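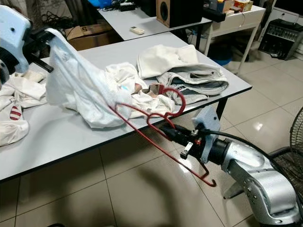
WORLD / BORDER SECURITY

Marinho asks capital for help after weapons found near border

Feb 21, 2021

The regional government of Marinho has asked the national authorities in Priltby to send more border police and radar equipment, after 26 rifles were discovered in a dry canal close to the village of Cleletti.

The request was made in a letter which the regional interior department published on its website. According to the letter, a farmer found the rifles while he was cleaning the canal, together with 3,000 rounds of ammunition packed in plastic bags. The police closed the road to Cleletti for five hours and searched the fields on both sides. No arrests have been made.

It is the second discovery of this kind in the district. In November, border guards stopped a truck on the Kusteo road and seized pistols hidden under sacks of animal feed. The department says that the weapons in both cases carried the same type of factory marks - but it did not say in which country they were made.

"The region cannot watch this border alone," the letter states. It says that 106 officers are responsible for the whole line between Kusteo and the river, and that many of them work without night vision equipment.

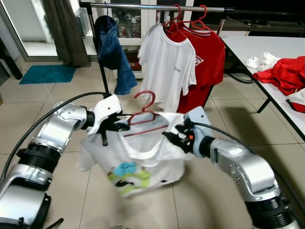
The national interior ministry confirmed that it had received the letter and said an answer would be given after a meeting with the border police command. A ministry spokesperson did not want to comment on the origin of the weapons while the investigation is open.

Opposition members in the regional assembly supported the request, but they also criticized the department for waiting so long after the first case. They want the assembly to receive a full report on both discoveries, including the results of the laboratory tests.

Residents of Cleletti have been asked to report any unknown vehicles near the canal. The road is open again for normal traffic, with one police checkpoint at the bridge. The checkpoint will stay in place until further notice, the department said.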